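Gelter's Draso block set is coming back in November

Good news for anyone who has been hunting through secondhand shops for a spare set: Gelter is bringing back Draso, its tabletop building blocks, and they will be in stores in November. The first run sold out before most of us had even heard of it, and the company has been promising a second one ever since.

The new box holds 47 pieces, up from the original lineup, and it comes with a booklet of 24 building ideas. Gelter says 3000 boxes will be made to begin with, and more will follow if they sell the way the last ones did. (They will. I would put money on it.)

If you missed Draso the first time, the idea could hardly be simpler. You get a pile of blocks in different heights and widths, a clear patch of table, and a card that shows you what to build. Nothing clicks or locks together. Everything stays up by balance alone, so the tall pieces are a real thrill to place and the low, wide ones suddenly become your best friends. The starter cards take a minute or two. The last few in the booklet can eat up a whole evening, and I mean that as high praise!

Rosalie Nägeli drew the new cards, and she has clearly had fun with them. Several ask you to move a build from one side of the table to the other, one block at a time, and put it back together in the same order. Others start with a tall block already standing, and everything else has to go up next to it without touching. It's a wonderful little twist – you find yourself holding your breath over a piece you would have dropped in place without a thought a minute earlier.

The biggest change is in the edges. Players of the first set complained that some of the blocks rocked slightly, and Urs Sutter, who looks after production at Gelter, says the bottoms are now cut flatter. "We got a lot of letters about it, some of them with drawings," he told me. "People care very much about a block that doesn't wobble."

There is also a two-player mode, with 20 cards of its own. One person sees the card, the other does the placing, and pointing is against the rules. I tried it with Gumaro Rosales, who was far better at giving directions than I was at following them. We lost three towers in a row and wanted to go again right away.

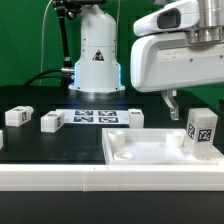 Where you play matters more than you might expect. A steady table is a must, and a dark, plain top makes it much easier to judge how far apart two pieces are standing. Leave some open space in the middle so you have somewhere to set things down between moves. Florian Camenzind, who ran the play sessions for the new set, also suggests lifting tall blocks straight up before moving them sideways – good advice that I ignored twice, loudly.

The old cards still work with the new pieces, and owners of the first set will be able to order the new booklet separately. Gelter hasn't announced a price for either one yet, but expects to do so before the boxes ship.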